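Narnero finger fault
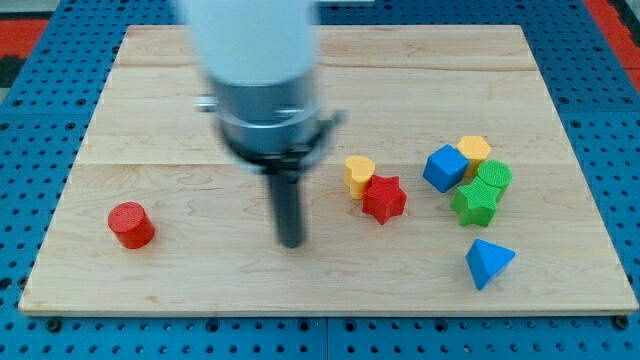 The Narnero finger fault was a recurring failure of the block-sorting cell operated by Korano, a small automation workshop, in which the robot arm carried on with its assigned job after its gripper had stopped holding anything. No one was hurt. The fault is remembered mainly for the length of time the machine spent reporting success.

Background

The cell, known in-house as Narnero, was built to test grasping routines on plastic shape blocks of assorted colours: cubes, cylinders, stars, hearts and the like. The task was to pick up a named block and place it beside another. It was considered an easy job, and it was given the small budget that easy jobs attract.

Control software was written by Ilari Räsänen. The gripper fingers were supplied by Ingvarsson and fastened with a clamp of Korano's own design, which its authors described at the time as "temporary". It was still in service when the fault appeared.

The fault

On October 19, 2019, the cell was left to complete an unattended run of 200 picks. The log the next morning showed 200 successes. Tania Mollah, who had come in to collect the results, noticed that the blocks were sitting where she had left them the evening before.

A review of the log established that the clamp had slipped at pick 7. From then on the finger was free to rotate a little under load, so that it brushed past each block and closed on air. The gripper's position sensor was mounted upstream of the clamp and measured the motor, which was behaving perfectly. The software asked whether the gripper had closed, was told that it had, and moved on to the next block with every appearance of satisfaction.

The first attempted repair was to tighten the clamp. This held for 30 picks. The second was to tighten it harder, which cracked it.

Safety review

Korano had treated the matter as a nuisance until Montserrat Cantero, brought in to review the cell, asked what would have happened if the finger had come off altogether. The arm was running at full speed for much of each cycle, and the only barrier between it and the coffee machine was a strip of yellow tape. Her report ran to 30 pages, most of them about the tape.

She also pointed out that the emergency stop had been wired to the conveyor, a piece of equipment removed from the cell some time earlier. Pressing the button would have stopped nothing at all, though it did light up in a reassuring colour.

Changes

The clamp was replaced with a keyed mount made by Tundis. A force check was added at the fingertip, and a pick is now counted only when an overhead camera agrees that the block has moved. The emergency stop was connected to the robot. Full speed is no longer permitted without a fixed guard in place, and the coffee machine was relocated – the one recommendation carried out on the day it was made.

Minttu Peltonen, who maintained the cell afterward, reran the original program under the new checks. The reported success rate fell sharply, and a customer demonstration planned for the end of October was called off.

Naming

Within Korano, "a Narnero" came to mean any result too good to be worth celebrating. Tiina Pesonen has argued that the name is unfair to the finger, as the defect lay in the clamp, and the maintenance records now list it under "clamp, historical". The older name persists in conversation and on the label of the drawer where the cracked part is kept.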